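Home Data Docs Papers Contact

We use cookies to remember your settings. Accept / Decline

Likico: a data card

Last updated: September

Likico is a set of 1,000 scanned reference lists, each paired with a clean, hand-checked version. It grew out of my work on Bosent, a small tool for pulling citations out of old conference volumes, and I'm so pleased it can finally go out on its own!

The lists come in 5 citation styles. Training takes 796 of them and testing takes 140; the rest are kept back for a yearly check of new Bosent releases. Please don't shuffle the splits – older scores won't compare if you do.

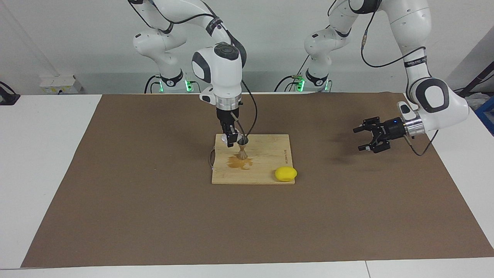 Names were the fun part. Letters such as Ø and ð are kept exactly as printed, so Østergaard stays Østergaard and never turns into Ostergaard. Page ranges keep their original dashes too. Where a printed list has a plain mistake, the clean version keeps it and the notes column says so.

Known gaps: very few theses, hardly any web pages, and the footnote style is still thin. Grundent, the matching script, sometimes joins two entries when a line break falls inside a title (I'm working on it). If you spot a bad pair, send me the list number and the line – I love getting these.

Back to top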